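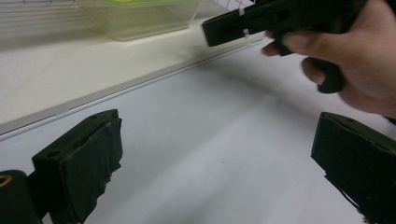
Prostton, 2025-04-10

Trevaskis to replace water main between Jenham and Prostton

Trevaskis Water will begin replacing the trunk main between Jenham reservoir and the Prostton pumping station in June. The existing cast iron pipe has reached the end of its working life. The new main will be polyethylene, with an outside diameter of 376 mm, laid over a length of 2966 metres.

The route follows the present main as far as Florkport Lane, where it turns east to avoid the railway cutting. Open trenching will be used across farmland. The two road crossings will be drilled, and both roads will stay open to traffic. Work is planned to last 10 weeks, including pressure testing and disinfection.

"The old main has been repaired many times and the joints are now the weak point," said Lorraine McPhee, Head of Networks at Trevaskis Water. "Fusion welding removes most of those joints. It also allows us to run the line at a steadier pressure overnight."

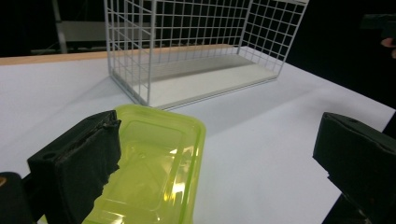
Supply will be kept up through the existing main until the new one has passed its tests. Customers in Jenham may notice lower pressure during the final changeover, which will be carried out at night. Each property affected will receive a card at least seven days beforehand, giving the hours of work and a contact number.

After the changeover, some customers may see cloudy water for a short time. This is caused by air in the pipe – running the kitchen cold tap until it clears is normally enough. Customers who use home dialysis equipment should register with the company before work starts.

Design was carried out by Kálmán Halász and the company's own engineering team. Fletcher Doolan has been appointed site manager. The old main will be drained, capped and left in the ground, except at the Florkport Lane chamber, where a short section will be removed to make room for a new flow meter and isolating valve.

Drawings of the route can be viewed at the Trevaskis Water office in Prostton during normal opening hours.

Media contact: Huia Henare, Press Office, Trevaskis Water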